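March 16, 2021

Up before the alarm, rain on the window. Coffee, toast, and the last of the jam. I need to put jam on the list. The bus to Cruickshank was late again, so I walked the last stretch and got in with wet socks.

The new room still feels too big for us. After the old place at Pundum, where you had to turn sideways to get past the printer, I keep expecting somebody to tell us we've got the wrong floor. I like the wood planks, though. They make it feel less like an office. 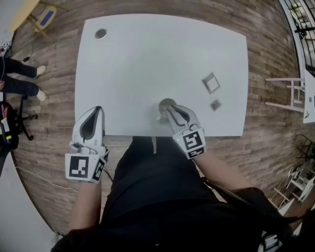 I spent part of lunch on the furniture order. Fakine wants $50 for delivery and another $13 if they carry it upstairs, and Bronemum has the same shelves but can't bring anything before June. I went with Fakine. We've waited long enough, and my papers are still in boxes from the move.
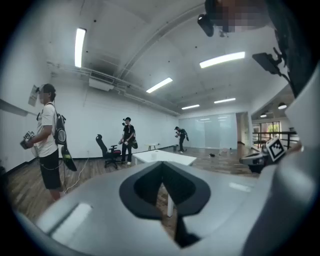
Chairs are the other question. I had been leaning toward plain ones, all the same, until I sat through a catalog of them and couldn't tell one from the next. The black office chair with the tall mesh back and the red seat cushion looks fine in there against the white walls — a bit of color does the room good. I wrote down two more with red seats and left it at that. The walls can stay white for now. I don't want to start painting in a month when I can't even find my desk lamp. 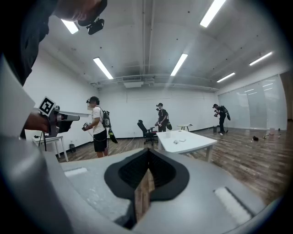

Left at 5:50 and stopped for groceries. Forgot the jam. Made soup with the leftover carrots and ate it standing up, then measured the hall closet at home for the spare shelf, if it turns out we have one. It would fit with 3 inches to go.

Socks are on the radiator. Need to call Fakine in the morning about the delivery day and ask if they take the old boxes away.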